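Okay, picking up where we left off before the break: hand washing delicates at home. I promised you the handout would be shorter this time (it is, barely!).

## Before any water runs

Clear some elbow room first. I tell every group this, and then I go home and do my own tights with bottles all over the counter, so do as I say. Check the care label, check for pulls, and take off your rings. Rings eat nylon.

I'm a basin person. You can wash straight in the bathroom sink, and Jörg Kramer will argue for it in week 3, but I like a separate basin — you can lift it, tip it, and carry it over to the tub for rinsing.

## The wash

- Cool water, a bit over halfway
- A small squirt of mild soap, swished in *before* the clothes
- Press and release, no scrubbing, no twisting
- Two rinses, or more if it still feels slick

Stockings go in one at a time. Wool gets its own water. Never, ever let toilet or tile cleaner near the basin, and if you're not sure what was in it last, wash it out well and start over.

## Holding and tipping

Full basins are heavier than they look! Take the rim on both sides, keep it low, and pour slowly toward the drain. 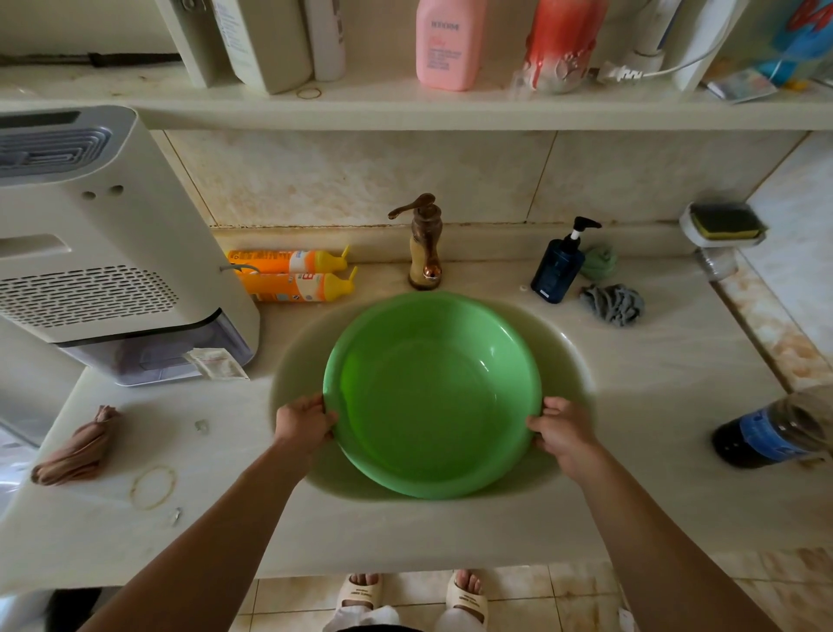 *Household Skills Program, Griltcombe Adult Learning — Textile Care, Unit 2*

One hand on each side of the rim, like with the green basin there. Practice with it empty first. It nearly fills that sink, so if yours fits the same way, fill it from a pitcher and keep your knuckles off the faucet.

For next time: bring one thing you've been scared to wash, and read Miyuki Kuroda's pages on drying flat. Questions go to me or Najwa.

— Tamara Barbu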